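Ticket: Sleep tracker drops off wifi every night, loses the data
Opened by: Mervin Sutherland
Product: Curnis under-mattress sensor, with the Lokgate hub
Status: Resolved

Hi there, me again. I wrote in through the app first but the box only lets you type so much, so I'm putting the whole saga in here. Sorry in advance, I'm a talker!

The sensor pairs fine. It shows green on the hub, the app says "Ready," I go to bed feeling very modern. Then sometime after 2 a.m. it goes gray and stays gray until I unplug the hub and plug it back in. In the morning the app tells me I slept for 36 minutes. I did not sleep for 36 minutes. (Well, there was one night in October, but that was the neighbor's dog.)

What I've tried so far:

Restarted the hub. Works until the next night.
Deleted the app and put it back. Lost all my settings, same problem.
Moved the hub off the top of the fridge, where my son-in-law had put it for "coverage." It lives in the hallway now, 12 feet from the bedroom door.
New power brick. No change.
Turned off the microwave at the wall. I read that one on a forum and I felt silly doing it, but there you go.

My router is a Kingi, the tall white one. I don't know the model, the sticker is on the bottom and it's screwed to a shelf.

It's a double, regular mattress, bedspread and a comforter, and sometimes a jacket.

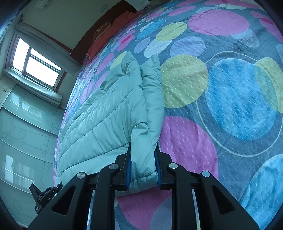
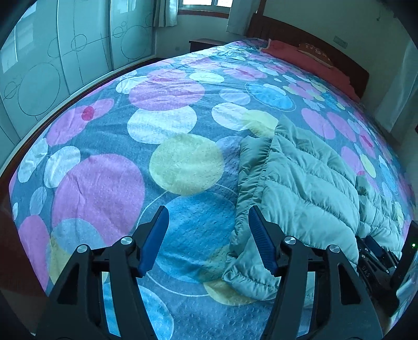
Anyway, back to the hub. I did find a log page hidden under Settings, then About, then tapping the version number a bunch of times. It has a line that says "lease expired, retry 60" and then the same line over and over until I pull the plug. Does that mean anything to you? It's the same line every night, only the time is different.

Reply from Luana Lopes, support
Hi Mervin, thanks for all the detail, and especially for that log line! The hub is asking your router to renew its address and not getting an answer. Could you log in to the router and look for a setting called "night mode" or "eco mode"? If it's on, please switch it off and leave the hub alone overnight. Don't restart it, even if it goes gray.

Reply from Mervin Sutherland
Luana, you are a star. There was an eco mode and it was ON, set to start at 2 a.m.! I never touched it, so I'm guessing it came in with an update. I switched it off and last night the hub stayed green the whole way through. Seven hours and a bit, which sounds a lot more like me.

Two little things while I have you. The app now says my battery is at 100 percent, but the sensor is plugged into the wall, so what battery is that? And my old Brustero alarm clock used to turn on when the sensor saw me get up. Do I have to set that up again from scratch?

Reply from Luana Lopes, support
So glad to hear it! The battery reading is for the little backup cell in the hub, so 100 is what you want to see. The alarm clock link got wiped when you deleted the app, so yes, it has to be added again under Routines. I'll close this one out, but just reply here if the hub goes gray and it'll reopen.

Reply from Mervin Sutherland
Found Routines, added the clock. It wants a PIN, and I'm off to look for the booklet.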